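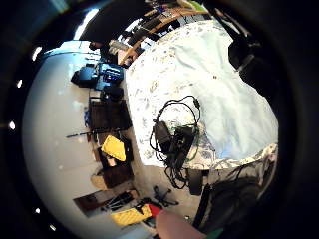

图:床上的黑色线缆与两个电源适配器,旁边是一根细绿线。整理杂物属于本次试用的任务之一。

自动化进了客房,账还没算清
Oklow客房服务员工代表组就试用情况发表声明

【Pliltville,2023年12月19日】Oklow公司上周对外宣布,旗下长租公寓的客房整理自动化试用“进展顺利”,并计划扩大范围。我们是每天在这些房间里干活的人,对“顺利”二字有保留,现将看法公布如下。

试用由设备供应商Covitz提供技术,项目名为Palaniappan,覆盖Pliltville的22套公寓。按公司的说法,机器先学会收线、叠放、归位,员工则从重复劳动中解放出来,去做“更有价值的工作”。什么是更有价值的工作,公司的材料写了三页,没有举出一件具体的事。

先说活儿本身。外行人以为整理房间就是铺床擦桌。长租客的房间里,床上可能堆着一团电线,架子上塞满设备和袋子,地上还有支架。哪根线能拔,哪根线要留着,哪个袋子是客人不许碰的,这些判断靠的是经验,也靠跟客人打过的交道。公司给机器演示动作时,用的正是我们员工的手和我们员工的经验。演示一个收线动作要反复做很多遍,腰和手腕的负担比平时打扫更重,这部分时间目前按普通工时计算,没有补贴。

再说人。参与试用的员工共38名。公司承诺试用期内不裁员,我们注意到这句话里有“试用期内”四个字。12月起,已有7名同事的排班被调整,由固定班改为待命班,收入随之不稳定。公司解释说这与自动化无关,属于淡季安排。往年淡季没有这样安排过。

公司还称,每套房的整理时间将明显缩短。我们要求查看原始记录,得到的是一张汇总图,没有说明机器卡住、需要人工接手的时间算在哪里。在一线,接手是常事。线缆缠在一起,布料起了皱,机器停下来等人,人就得放下手里的活过去。这段时间如果不计入,缩短的只是报表上的数字。

我们不反对新设备。搬床垫、推布草车这类伤身体的活,若有机器肯干,大家求之不得。可是试用偏偏从收线叠物开始,最伤腰的几项仍然排在“后续阶段”,没有日期。

为此,我们向Oklow提出以下要求:

一、公开试用期间的完整工时记录,人工接手时间单独列出。
二、演示动作按技术工时计酬,并限制单日演示时长。
三、在扩大到公司所称的400套公寓之前,书面说明岗位去向,不以“试用期内”作为限定。
四、恢复上述同事的固定排班,或按原班次补足差额。
五、进入客人房间采集的影像如何保存、由谁查看,须告知员工和住客双方。

公司已答复将“认真研究”。同样的答复,我们在更换清洁剂和取消夜班餐补时也收到过。在看到书面文件之前,员工代表组不会为这次扩大计划背书,也请媒体在引用“进展顺利”时,一并问问是谁在评价,依据又是什么。

关于我们
Oklow客房服务员工代表组由Pliltville各公寓的客房、布草及维修岗位员工推选产生,就工时、排班和劳动保护事项与公司协商。本声明可全文转载。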